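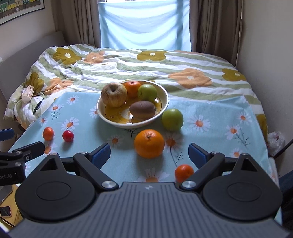
Daisy tablecloth, striped duvet, and a bit of fruit

Flonmont Linens - Questions I Get Asked a Lot

I sell secondhand and vintage-style table and bed linens out of my spare room, and my inbox fills up with the same handful of questions every week. So I finally sat down and wrote out the answers. If yours isn't on the list, email me and I'll get back to you, usually the same evening.

Where do you find everything?

Estate sales, mostly, plus two big flea markets I never miss. The Zuvalside one runs all weekend in June and I come home from it with the car so full I can't see out the back window. I also buy from people who are clearing out a relative's closets. If you've got a stack of linens you'd like to pass on, send me a few snapshots and rough sizes and I'll make you an offer.

Is everything old?

No. A good half of the shop is from the last ten years or so. I buy what I like, and I like flowers and stripes! Each listing gives my best guess at the age, and if I can't tell, I say so.

Do you wash things before you sell them?

Yes, every single piece. Cottons go through the machine on warm with unscented detergent. Anything delicate gets a soak in the tub and dries flat on towels, and that takes over my whole bathroom for a day or two.

My tablecloth has a tea stain. Is it ruined?

Probably not. Soak it overnight in cool water with a scoop of oxygen bleach (check first that the colors don't run - dab a hidden corner with a wet white cloth). If the stain has faded but is still there in the morning, change the water and go again. I've done four rounds on one cloth and I'd have happily done a fifth. Please keep it out of the dryer until you're sure, though. Heat sets a stain like nothing else.

What about berry and fruit stains?

Boiling water, if the fabric is plain white cotton or linen. Stretch the stained part over a big bowl, hold it with a rubber band, and pour from a kettle. Wear oven mitts and do it in the sink. For prints I stick to cold water and a little white vinegar.

How do I know what size tablecloth to buy?

Measure your table, then add the drop on both sides. I like a drop of ten inches for every day. So a table that's 39 inches wide wants a cloth 59 inches wide. For a long table with the leaves in, the biggest I usually have is 126 inches, and those sell fast, so write to me if you want to be on the list for the next one.

Can I mix patterns?

Please do! I put florals with florals all the time. What works for me is one big print and one small one, with at least one color that turns up in both, or close enough. If you're nervous, start with napkins.

What does thread count tell me?

Less than the label wants you to think. I've had 300 thread count sheets that felt like butter and 300 thread count sheets that felt like a paper bag. The fiber and the weave matter more. If you're stuck between two sets, ask me which one I'd sleep on and I'll tell you.

Do you iron before shipping?

I fold, I don't iron. Everything gets creased in the mail anyway. Iron cotton while it's still a little damp and you'll save yourself a lot of huffing and puffing.

What is the Trenileo bundle?

It's a mixed box: one tablecloth, a set of napkins, and a tea towel or two that I think go together. Tell me your colors and I'll pick. I named it after the street where I had my first stall. Bundles can't be returned, sorry, but I'll swap a tablecloth if the size is wrong.

What's your return policy on everything else?

Two weeks from when it lands on your doorstep, unwashed and unused. You pay the postage back unless I messed up, in which case I pay.

When do I need to order for the holidays?

My last day for regular mail this year is Dec 12, 2025. After that you can still order, I just can't promise it'll be there in time.

Do you do repairs?

Small ones - a loose hem, a missing button on a duvet cover, a tiny hole near an edge. For bigger jobs I send people to Kazemi Alterations, two doors down from the post office. They fixed a burn mark on my own favorite cloth and I still have trouble finding the spot.

Can I come by and look in person?

Saturday mornings by appointment. Email me first so I can clear a path to the shelves, and let me know if you're allergic to cats.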